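Vavov
@vavov_klang

1/11
So, Leute, der März gehört bei mir ganz dem Feldaufnehmen! Ich sammle gerade Geräusche für ein eigenes kleines Sampler-Instrument und wollte hier mal aufschreiben, wie das läuft. Wird ein längerer Faden, holt euch einen Kaffee.

2/11
Angefangen hat alles mit einem alten Harmonium von Rüegg, das bei Ambros Hofstetter im Flur steht. Der Blasebalg pfeift, zwei Töne hängen, und das ganze Ding klingt einfach umwerfend. Ich durfte einen kompletten Nachmittag lang jede Taste einzeln aufnehmen (danke, Ambros!!).

3/11
Zwei Mikros: ein Kleinmembraner knapp über den Zungen, der andere weiter weg im Treppenhaus. Den fernen Kanal wollte ich erst gar nicht mitlaufen lassen. Jetzt ist er mein Liebling, weil da so ein weicher Nachhall drinliegt, den kriege ich mit keinem Plugin hin.
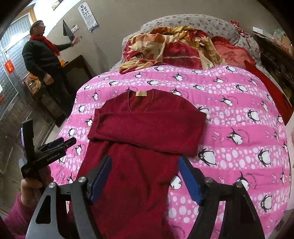
4/11
Jede Taste habe ich in mehreren Längen gespielt, kurz angetippt, mittel, und dann so lange, bis dem Balg die Luft ausging. Gerade dieses Ausgehen ist toll: Der Ton sackt ein Stückchen ab und fängt an zu flattern. Das kommt als eigene Release-Ebene rein, man hört es nur, wenn man lange genug draufbleibt.

5/11
Am Ende lagen 1348 Schnipsel auf der Platte. Ja, inklusive Husten, Treppenknarzen und einem Lieferwagen, der genau beim tiefen F rangiert hat. Den Lieferwagen habe ich aufgehoben, der ist als Drone gar nicht mal schlecht.

6/11
Geschnitten wird bei mir in Redasa. Kein schönes Programm, sieht aus wie eine Steuererklärung, aber die Transientenerkennung sitzt und ich kann Fades auf alle Dateien gleichzeitig legen. Benennung immer nach demselben Muster: Note, Länge, Mikro, Durchgang. Wer das einmal schludrig gemacht hat, weiß, warum ich da so pingelig bin.

7/11
Entrauschen nur ganz sachte! In der ersten Runde habe ich viel zu kräftig gefiltert und plötzlich war der Balg weg, und mit dem Balg das Atmen, und dann klang es wie jedes andere Orgel-Preset. Also alles zurück auf die Rohdateien und nur das Brummen unten rausgenommen.

8/11
Ein paar Sachen, die beim Mapping in Vikix richtig Spaß machen:

– Round Robin mit bis zu 30 Varianten pro Tastengeräusch. Klingt übertrieben, ist es vermutlich auch, aber schnelle Läufe klappern dadurch so herrlich unordentlich

– Treppenhaus-Kanal auf das Modulationsrad, dann kann man während des Spielens quasi aus dem Flur rauslaufen

– Die zwei hängenden Töne liegen ganz unten auf eigenen Tasten und laufen weiter, bis man sie nochmal drückt

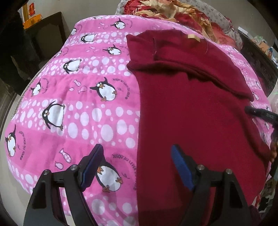
– Balggeräusch als separate Ebene mit eigenem Lautstärkeregler, von fast unhörbar bis asthmatisch

9/11
Was noch hakt: die Übergänge zwischen den Lautstärken. Ein Harmonium kennt ja keine Anschlagsdynamik, das macht alles der Balg. Ich probiere es gerade mit Überblenden per Expression-Pedal, und im mittleren Bereich gibt es Phasenmatsch, dass es einem die Ohren kräuselt. Wenn jemand von euch da einen Trick hat, immer her damit! Einzelne Töne vorher auf die gleiche Phase schieben habe ich schon versucht, bei den tiefen hilft es, oben kaum.

10/11
Gestern Abend gegen elf dann das erste Mal einen richtigen Akkord über das fertige Mapping gespielt, d-Moll, lange gehalten, Rad langsam auf. Ich saß da und habe gegrinst. Hab’s gleich Ambros geschickt, und er schrieb nur zurück, sein Flur habe noch nie so groß geklungen.

11/11
Eine Beta kommt, sobald die Überblendung sitzt, für 30 Leute, die sie wirklich quälen wollen. Schreibt mir einfach drunter, mit welchem Sampler ihr arbeitet und was ihr so für Musik macht. Die Lieferwagen-Drone lade ich heute Abend schon mal einzeln hoch, stimmt sie am besten auf F, dann brummt sie sauber mit.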